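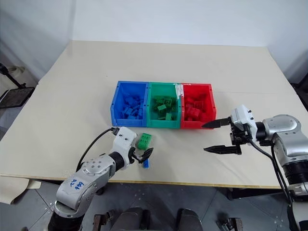
**Sort cell: the left gripper fault.** The Gunwood cell is back to brick sorting but on reduced speed, and it stays that way till we say so. Quick recap for those who missed Wednesday. Left gripper lost its grip signal partway through a run, controller read "closed, holding" with nothing in the jaws, arm carried on to the bin and let go of air. Did that 5 times before the run got stopped. The task is the same one as always, blue, green and red bricks, each into the bin of its own color, strip of tape where the green bin meets the red. Easy job. Which is why the log looked fine and we beleived it.
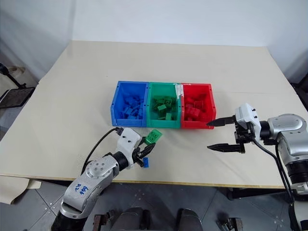
Doğukan Özkan pulled the log. First bad pick is at cycle 944, everything before that is clean. His money is on the gripper cable, a bad contact that only shows up when the wrist is turned far over. Swapped the cable, no repeat so far. Not calling it fixed. Want 2,000 cycles on the new one first. Vaner has the old cable and will section the connector, results in December hopefully.

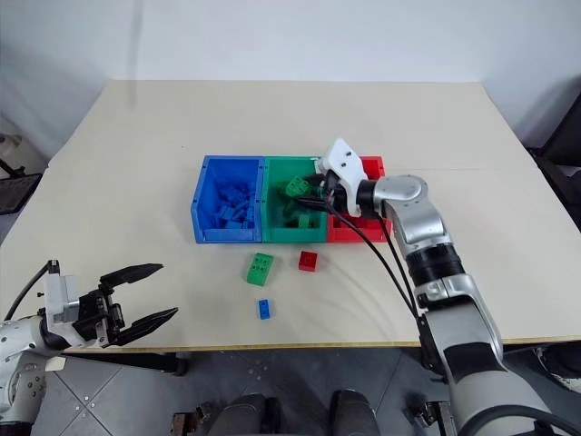 Safety side. The e-stop worked. The arm didn't hit anything. But someone reached in to clear a brick while the cell was paused, NOT stopped, and paused means it can move again. Please don't. Hit the stop, wait for the drives to drop, then reach in. Same rule on the Skidstead cell.

If you see a "holding" with empty jaws, stop the run and write down the cycle number. Dimitrov has the fault sheet, page 7, teh old one is out of date so bin it.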